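3.2. Recogida de demostraciones

Todas las demostraciones se obtuvieron por teleoperación, con un operador sentado fuera del alcance de los brazos y dos mandos, uno por brazo. La tarea elegida para esta sección es el vertido bimanual: un brazo sujeta un cuenco por el borde mientras el otro inclina un vaso sobre él y deja caer el contenido. Es una tarea corta, pero obliga a coordinar una mano que no debe moverse con otra que debe hacerlo despacio, y los operadores sin experiencia tienden a descuidar la primera en cuanto empiezan a mirar la segunda.

Se grabaron 176 demostraciones en el laboratorio de Setosby, repartidas entre cuatro operadores. De ellas se descartaron 24 antes del entrenamiento. Los motivos de descarte fueron tres: derrame fuera del cuenco, pérdida de contacto entre la pinza y el borde, y grabaciones en las que una de las cámaras dejó de enviar datos durante más de un segundo. No se descartó ninguna demostración por lentitud ni por correcciones a mitad del movimiento. En un trabajo anterior sobre el conjunto Pettigrew habíamos eliminado las trayectorias con titubeos y el modelo resultante no sabía recuperarse de un mal agarre.

El protocolo lo redactó Chaltu Mekonnen a partir de las sesiones piloto de octubre. El operador recibe una instrucción única —verter el contenido del vaso en el cuenco y devolver el vaso a la mesa— y decide por su cuenta la altura y la velocidad del vertido. La posición inicial de los dos objetos se cambia en cada repetición dentro de un área marcada en el programa, no sobre la mesa, para que el modelo no aprenda a buscar una cinta o una cruz dibujada. Entre repeticiones se vacía el cuenco y se rellena el vaso a mano.

Cada demostración se guarda como una secuencia sincronizada de posiciones articulares, apertura de las pinzas e imágenes. La sincronización corre a cargo de Sarent, nuestro programa de grabación, que asigna a cada imagen la lectura articular más próxima en el tiempo. Las imágenes proceden de una cámara fija y de las cámaras de muñeca. La cámara fija abarca los dos brazos en parte y la zona de trabajo; las de muñeca ven poco más que la punta de la pinza y lo que tiene delante, con un enfoque pobre a corta distancia. Decidimos no corregir ese desenfoque. El modelo trabaja durante la ejecución con las mismas cámaras y la misma óptica, y cualquier mejora aplicada solo a los datos de entrenamiento introduciría una diferencia entre ambas fases.

La figura 4 reúne imágenes de la tarea tomadas por la cámara fija y por las cámaras de muñeca. No están ordenadas en el tiempo.
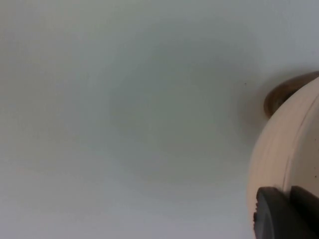
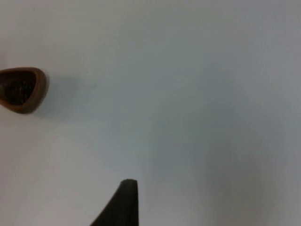
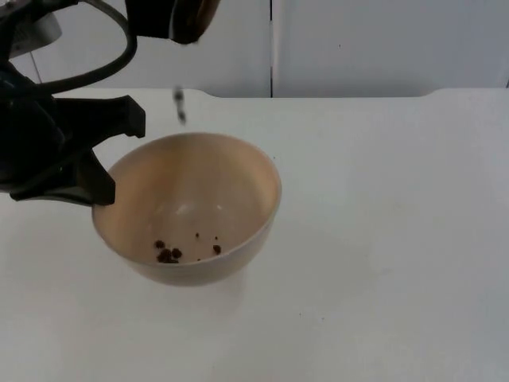
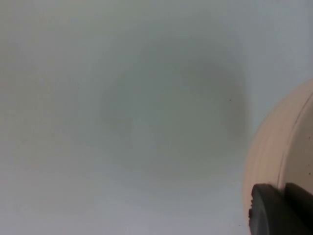 Figura 4. Vertido bimanual por teleoperación: vistas de muñeca (primera, segunda y cuarta) y vista de la cámara fija (tercera).

La entrada visual del modelo es la concatenación de las vistas, sin recorte previo. Se probó también una variante que solo recibía la cámara fija. Esta variante aprendió bien la aproximación del vaso, pero cerraba la pinza del otro brazo demasiado pronto o demasiado lejos del borde, y el cuenco acababa desplazado antes de empezar el vertido. Con las vistas de muñeca el error se redujo de forma clara, aunque buena parte de cada una de esas imágenes corresponde a superficie lisa y aporta poca información. Sospechamos que el modelo se apoya sobre todo en el contorno del objeto cercano a la pinza y en el cambio de tono que produce su sombra, si bien no hemos hecho todavía el análisis de oclusión que haría falta para afirmarlo.

El entrenamiento se detuvo en la época 2000 en todos los casos. No se utilizó parada temprana, dado que la pérdida de validación dejó de guardar relación con el resultado en el robot mucho antes de ese punto, algo que ya habíamos observado en Illwood con una tarea de apilado.

Queda una limitación de la recogida que afecta a la lectura de los resultados. Los operadores mejoran con la práctica, y las últimas 66 demostraciones son visiblemente más uniformes que las primeras: el vaso se inclina en un solo gesto y la pinza que sujeta el cuenco apenas se corrige. Un modelo entrenado solo con ese último bloque vierte con más limpieza cuando el cuenco está donde espera encontrarlo y falla con más frecuencia cuando no lo está. Por esta razón los experimentos de la sección 4 emplean el conjunto completo —salvo los descartes ya indicados— y los resultados por bloques se presentan aparte, en el apéndice B.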